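Bench and shed tips, odds and ends

Squaring up slotted bar. Lay the four lengths out flat on an old sheet first so nothing rolls off or gets scratched. Corner braces in loose, all of them, then measure both diagonals. Same number – good, tighten. If not, push the long corner in a bit and measure agian. Go round twice, a little each time. Do one corner up hard and the rest will fight you.

Cut ends are sharp. Quick rub with a fine file, then wipe the grooves out with a toothbrush. 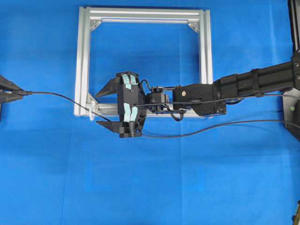
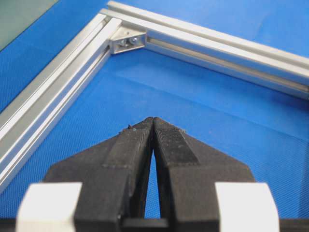
Blue cloth underneath. Square frame of slotted aluminum in the top one.

Rust on pliers: white vinegar, leave 22 hours or so, rinse, dry, oil. Don't forget them in the jar like I did in February.

Glue lids sticking? Smear of petroleum jelly on the thread. Works on paint tins too, and the Birkeck wood filler tubs.

Sawdust on a greasy floor, leave overnight, sweep. Kitty litter does the same job but costs more.

Drill bits – stand them in a block of scrap pine, smallest at the front. Write the size on with a marker, you wont remember.

More on paint brushes next time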